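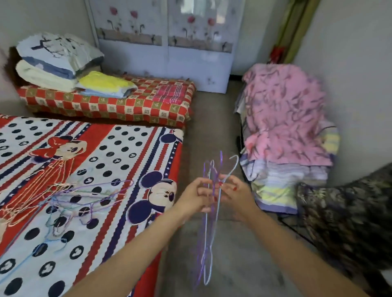
4.2 Does the hour of the youth draw matter?

Among managers in Lumard, few beliefs are held as firmly as the one about the late draw. A manager who opens the weekly youth intake in the last hour before the server reset is said to get better prospects than one who opens it in the morning. The advice appears in nearly every beginner guide on the Pallow boards, often with a screenshot of a single gifted goalkeeper as proof. We do not find the evidence convincing, and we want to set out why before turning to our own records.

The strongest case in its favor is the Georgiou log, a shared spreadsheet in which managers entered the hour of each draw and the star rating of the best player in it. The log holds 3000 draws. Late draws have a higher mean rating than early ones, and the gap is large enough to matter over a season. The trouble is how the entries got there. Managers filled in the sheet whenever they felt like it, and a manager who has just drawn a poor left back at midnight has little reason to stay up and report him. Morning entries were mostly made by a small group who logged everything, good or bad. A difference in who reports could produce the whole gap without the game doing anything at all.

Viorica Popescu, who maintained the log for its final season, kindly let us see the edit history. It shows that many late entries were added days after the draw, sometimes several in a row by the same account, and nearly all of them list a player of high rating. We make no charge of bad faith. People remember the good ones. But records written down from memory cannot carry the weight that the guides put on them.

We therefore asked a new group of managers to report every draw on the day it was made, with the club's academy level and the coach in charge. They returned 2000 draws, of which 1917 could be matched to the public squad page of the club. The others were dropped, mostly where the player had been released before we could check him. In the matched set the late advantage shrinks to a size we would expect from chance, and at the top academy level it changes sign. 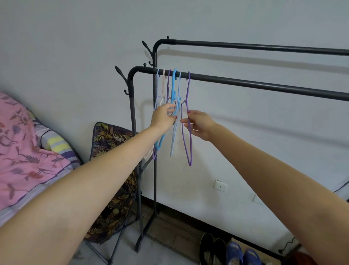

Academy level is the harder problem. Clubs with a high level also tend to have better coaches, older managers (in game years) and more time spent online in the evening, so the hour of the draw arrives tangled up with everything else. Matching on level helps, but only so far. Anyone who has taken hangers off a rack in bulk knows the difficulty: in Figure 2 one hand has the cluster gripped near the shoulders while the other pinches the wire of a single purple hanger just below the rest. Our matching is that second hand. It has hold of one variable, and the others are still touching it. We would not claim that it has come free.

Two further points weaken the usual story. The first is that the effect is reported only in Lumard. Plasateo, whose youth system is close enough that guides are often copied from one game to the other, has no such tradition – its managers swear by the day of the week instead. The second is that the supposed mechanism keeps moving. Older threads say the server "saves up" good players until the reset, while newer ones say that idle clubs are skipped and their prospects passed on. Neither version says what result would count against it.

A small effect may still exist. Our sample could miss one, and we had no access to the code. What we can say is that a manager who stays awake for the reset is doing so on the strength of the Georgiou log, and the log does not support it. The coach in charge, which the guides hardly mention, had a clearer link to rating in our data than the hour did, and we take that up in the next section with the same doubts about who was reporting.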